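Trial 224, the Ratier hand. Wednesday, 10/2/19, past six and the heat in the building already off.

She had the Wandel gripper in its case by the door. Two flat jaws, dumb as a clothespin. It had done 500 picks without a complaint and Lidico wanted the other one anyway. Fingers. Everybody wanted fingers.

Start the run. Wrist down, slow. Slower. The carpet came up gray on her monitor and she held her breath like it would help.
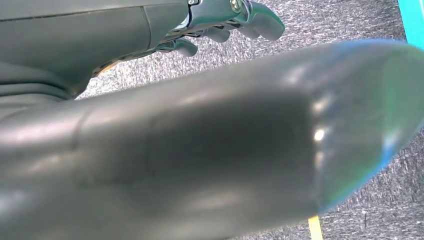 Stop. Back it up. The controller was an Ekwueme, a good one, but it lagged when it was asked for too many joints at once and you felt that lag in your teeth. She typed the new limit, typed it wrong, typed it agian. Six percent less force. Fine.

Again.

The wrist camera was the cheap one, nothing but knuckle half the time. She'd put that in the report. Put it in twice. Better view, please, before December.

Her phone buzzed on the desk. Lidico. Which one, the message said. Just that, no question mark.

She looked at the case by the door. Looked at the hand, all those little rods waiting on her.

One more, she wrote back, and hit start.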